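Oil going off in the cupboard – storage question

lirngate_t
We get through a bottle of sunflower oil in about 10 weeks. The last two smelled like old crayons well before the end. Both were kept in an upper cabinet, to the left of the range hood. Best-by dates were months out. Is this a heat problem or a bad batch? 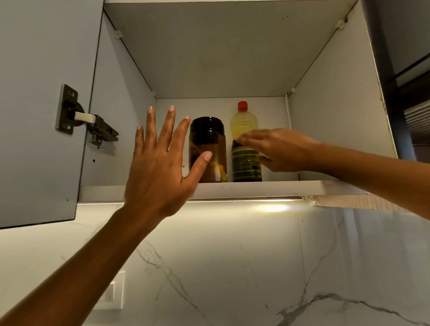
Stultus
Heat first, air second. Upper cabinets near a hood run warmer than the rest of the kitchen, and every opening swaps the headspace. Move it low, away from the oven, and see if the next bottle lasts.

brine_and_rye
Disagree on the order. Light does more damage than a few degrees, and a closed cabinet is already dark. I'd look at the bottle size. A half-empty big bottle holds a lot of air for weeks.

lirngate_t
Bottle size is possible. I buy the large ones at the Flulthorpe market as they work out cheaper. Would decanting help, or does it just add more air?

Stultus
Decanting adds air once, at the pour. After that the small jar turns over fast and the big bottle stays capped. Wash and fully dry the jar between fills. Topping up over old oil seeds the new oil with oxidation products.

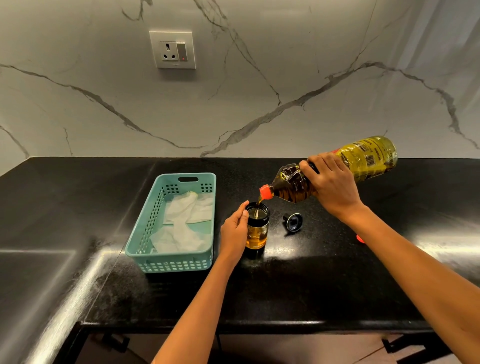

adamczyk
The topping-up point is overstated for anyone who cooks daily. I have run a 700 ml jar for years, washed maybe every third fill, and never had an off smell. High-oleic oil made the real difference. Check the label for it.

brine_and_rye
High-oleic does hold up better, agreed. It doesn't excuse a gummy jar, though. The film around the spout is oxidized oil.

Stultus
What brine said. Also, refrigerating the reserve bottle is fine. It may cloud – that clears at room temperature.

lirngate_t
Fridge is full. I'll put the reserve in the bottom cupboard by the sink and buy the smaller size in May to compare.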